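Threads > Home & Kitchen > Storage > Small racks, big promises

Search posts Go Advanced

Shih-chieh Ng

1/ I have now read three separate posts telling me that a two-tier rack will "give me back my counter." So I bought one. Black metal, Drasamside, fits on a table. I'm going to be a pain about it for a while, so mute me if you like racks.

2/ The claim on the box is that you double your space. Let's look at that. A table has a top. You put a rack on it. Now you have a shelf sitting a hair above the table you already had, and a tray above that. The lower shelf is a table with a lid over it.

3/ So the gain is the tray. Fine. A tray is a good thing to own. But call it a tray on legs and charge me for a tray on legs.

4/ What I wanted it for was jars. I keep dry stuff in clear jars with wooden lids, the kind everybody bought in the same year, and they wander all over the place. Yuen said to put them on the bottom because jars up high make her nervous. I said the top is the part I paid for. We went with the bottom.

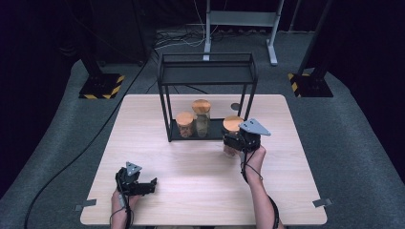 5/ The other thing with a shelf that has a shelf over it is lids. You can't open a jar properly in there. You pull it out, take the lid off, scoop, put the lid on, push it back. Which is what I was doing before, minus the rack.

6/ I will give it this much: the short jar goes at the front corner and the tall one beside it, a little farther back, and I can tell which is which through the side without picking either one up. Clear jars do that on any flat surface, though. I'm not handing that one to the rack.

7/ Somebody always turns up to say "group by height." I tried grouping by height. What matters is how often I reach for a thing. The jar I use every day belongs at the right end, near my hand, and it can be any height it wants.

8/ Labels. The Stedora blog says to label every lid. I can see through the jar. If I can't tell what's in it by looking, a label on top is going to say what I believed in December, and I don't trust that guy.

9/ Wooden lids look nice and I like them. They also come in slightly different colors even when you order them together, and if that bothers you, it will bother you every single morning. Ask me how I know. One of mine is a lot more orange than I'd like.

10/ Then there's the tray. The rail around it is thin but it does its job, nothing slides off. The trouble is that an open tray at elbow height collects mail. It collects keys. By Friday it had a tape measure and half a bag of rubber bands on it, and none of those things live in my kitchen. I cleared it off and I'm keeping it clear for a bit, out of spite.

11/ Provalik makes the same rack, as far as I can tell, in white with rounder legs. Their page has 1429 reviews and I read way more of them than I should have. Most were written the day it arrived. "Looks great!" Sure. Come back after it's been bumped with a frying pan.

12/ I did the dull test too. I spent 60 minutes on a real tidy: jars off, rack off, everything off, wipe the table, then only put back what I'd missed. I figured I'd miss the rack within the hour — that's how these things get you.

13/ I did not miss the rack. I missed the jar I use every day. I also found out I like the wood on this table, the long curvy grain especially, and that I'd been covering it up for two years with stuff that was supposed to make it look tidy.
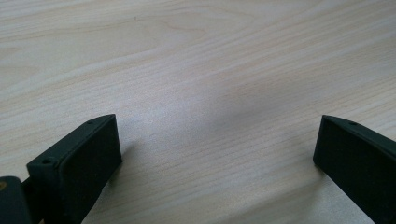

14/ WHERE I'VE ENDED UP, FOR NOW

The rack isn't bad. It's solid, it stands flat, the square legs don't wobble when I lean on it. If you have a narrow counter and no cabinets it might be the right buy. I have a whole table and two cabinets, so what I bought was a fence for three jars.

15/ If you're thinking about one, do the cheap version first. Stack two shoe boxes where the rack would go and live with them for a week. If you keep walking around them, that's your answer. If you start putting things on top of them, that's your answer too, and it's mail.

16/ Someone will reply that a good organizer could sort out my kitchen with 1000 racks or none. Probably. Tell me what they charge.

17/ Keeping it until the end of the month. Yuen has already asked if she can have it for plants.

Comments (4)

marlowe_k
I have the Provalik in white. The finish chipped at one corner where I drag it. You were right to be suspicious of day-one reviews.

dee.pantry
Disagree on labels! Two of my flours look exactly the same through glass and I have made that mistake in a birthday cake. Put the label on the side if you hate it on the lid.

Shih-chieh Ng
@dee.pantry okay, flour I'll give you. Side label, pencil, no fancy lettering.

tobes44
the shoe box thing works, I did it with a microwave box and saved myself buying a cart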